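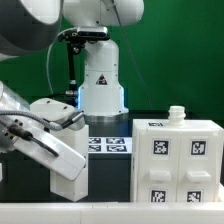 Favero / Kultmont demonstration cell: minutes, 2018-12-22

**1. Previous actions**
Marker calibration repeated on both arms. Closed. Cable routing on the Kultmont arm still open, carried over.

**2. Teleoperated demonstrations**
- Drawer task: 15 runs recorded by remote control, 2 rejected for lost marker tracking.
- Block task: operators report lag when the gripper closes. Benavides to supply a log of command delays.
- Agreed that each run starts with both drawers shut and the arms at home.

**3. Hand guiding**
Tried on the block task only. Paths were smoother, but the operator's hands hid the markers. To be kept for teaching approach poses.

**4. Targets**
Grellitmont asks for 1000 runs by April. The meeting considered this high at the present rate of some 10 an hour. Reply to be drafted.

**5. Actions**
- Favero: revise the operator sheet.
- Kultmont: re-route the cable, check joint limits.
- Benavides: delay log.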